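Brellimis Family Centre
Parent Forum: minutes of the meeting held on 16/12/2021 in the upstairs room

Present: Manon Wong (chair), Sheldon Gosselin (minutes), nine parents and carers
Apologies: two received

1. Minutes of the last meeting
Agreed, with one correction. The toddler group runs until 11.30, not 11.15 as recorded.

2. Packed lunches at the after-school club
The club has asked whether we want a nut-free rule for every room or for the under-fives' room only. Most present wanted it for every room. One parent said her son eats very little apart from peanut butter and asked for a list of swaps. Manon will ask the club leader to send one out with the February newsletter. It was agreed that grapes and cherry tomatoes must be cut lengthways for the younger ones, and that staff will not send food home uneaten without a note.

3. Bedtime and sleep talk
The talk by the health visitor drew 32 parents. Several said it was too long for those with babies on their laps. Next time there will be a break halfway through and the handout will be given at the start. There was a request for a separate session on early waking. Sheldon to ask for dates.

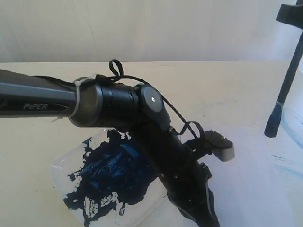

4. Clothes and toy swap
Takings on the door came to £814, which goes towards soft play mats. There were far too many newborn clothes and hardly anything for ages five to seven. Shoes will be left out next time unless unworn. Jigsaws must be checked for missing pieces before they go on the table. The Lemieux Road playgroup has asked to share the next swap. Agreed, if they bring their own rails.

5. Soft play mats
Two quotes received. Kendent came in at £2345 including delivery. Ustard was cheaper but could not say when the mats would arrive, and the sample had started to split at the seam. Agreed to go with Kendent once the rest of the money is in place. Manon to ask if they will hold the price until the end of February.

6. Buggy parking
The hallway was blocked again on two mornings. Double buggies to go in the side porch from now on. Sheldon to put a sign up.

7. Any other business
The low hook by the toilets is loose. Reported to the office.
A parent asked if older brothers and sisters can come to the holiday sessions. Yes, up to age eight, but they need to be booked in.

Next meeting: February, date to be confirmed by email.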